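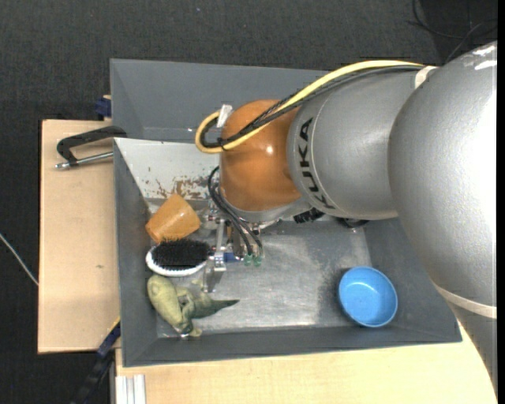
Caixa cinzenta, retangular, com uma pequena coleção de objetos lá dentro.

A caixa das coisas sem sítio

Há uma em todas as casas. Gaveta, lata de bolachas, balde, saco pendurado atrás da porta. A minha é uma caixa de plástico que veio com a mudança e ficou no corredor, entre o contador da luz e o bengaleiro. Pilhas, um puxador, dois comandos de uma televisão que já não temos. Fita métrica. A outra fita métrica.

Passei o mês de setembro a tratar do assunto. Tratar é uma palavra generosa. Comecei por despejar tudo em cima da mesa da sala, às dez da noite, o que foi um erro: às onze e meia ainda lá estava tudo e eu tinha descoberto um termómetro, um baralho incompleto e uma chave que não abre nada. Voltou tudo para dentro. No dia seguinte, segunda tentativa, desta vez com café e luz do dia.

A regra que me ensinaram na Sorkwood, uma loja de arrumação que fica numa cave com cheiro a cartão novo, é curta. Uma caixa, um nível. Se as coisas estão umas em cima das outras já não é uma caixa, é um monte com paredes. Quem atende ao balcão repete isto a toda a gente, e depois tenta vender-nos mais caixas. Comprei três. Devolvi duas.

A questão do tamanho

As fundas são uma armadilha. Uma pessoa olha e pensa que cabe tudo, e cabe, o problema é esse. A Sorkwood tem um modelo de 400 milímetros de comprimento que é o que mais sai, e percebe-se: entra numa prateleira normal, pega-se com as duas mãos, vê-se o que lá está sem andar a escavar. A versão grande, da Motaung, é para garagens. Levei uma para casa e ao fim de uma semana tinha lá dentro um guarda-chuva partido, um candeeiro e roupa de praia.

E a cor. Parece conversa de revista (é) mas faz diferença. Transparente mostra a confusão a quem passa. Branco suja. O preto engole os parafusos, os elásticos, tudo o que for escuro e miúdo. Cinzento é feio no catálogo e ótimo na prateleira, quase qualquer coisa se destaca contra ele. Demorei anos a aceitar isto, tenho uma coleção de cestos de verga muito bonitos onde se perde absolutamente tudo.

Pouca coisa de cada vez

Em Lolturby, onde fui passar uns dias, há uma oficina de reparações de bairro que funciona toda à base de caixas. Rádios, torradeiras, brinquedos. Cada caixa leva pouco. Um punhado de peças, e fecha-se a conta. Quando chega mais, abre-se outra. Na parede havia 229 etiquetas escritas à mão, algumas já ilegíveis, uma dizia só "ver depois". Gostei muito dessa.

Perguntei se ninguém se baralhava. Baralham-se, sim. Todos os dias. Mas baralham-se dentro de uma caixa pequena, responderam-me, e isso resolve-se antes do almoço.

Trouxe o método. Vinte minutos por sessão, relógio do forno a contar, e só uma caixa aberta. Tira-se uma coisa, decide-se, e só depois a seguinte. Não vale tirar às mãos-cheias. É lento, dá sono, e funciona melhor do que tudo o que fiz antes. As pilhas foram para o pilhão. Os comandos também sairam. A chave que não abre nada ficou, tenho medo do dia em que apareça a porta.

Com as crianças o método é outro, ou não há método. O que resultou cá em casa foi o contrário de arrumar: deixar uma caixa quase vazia no chão, com meia dúzia de coisas, e guardar o resto no armário. Brincam mais com seis peças do que com cem. Ao fim de uns dias troca-se. Ninguém deu pela falta dos carrinhos amarelos, até alguém dar, e foi um drama de uma tarde inteira.

O que não comprar

Divisórias. Quase sempre. As da Skaron encaixam bem e são bonitas, tenho um jogo delas na cozinha e não me queixo, mas para a caixa das coisas sem sítio são um desperdício. Os compartimentos têm o tamanho das coisas de outra pessoa. Um rolo de fita-cola nunca cabe. Melhor o fundo liso, que se limpa com um pano e se vira ao contrário quando há areia.

Etiquetas impressas, idem. Marcador e fita de papel, três segundos, e quando muda muda-se. Tampas só se houver pó ou gato — no meu caso há os dois.

A caixa do corredor continua no corredor. Tem menos coisas. Ontem à noite pus lá um puxador, outro, de uma gaveta que ainda não sei qual é, e uma das fitas métricas voltou a desparecer.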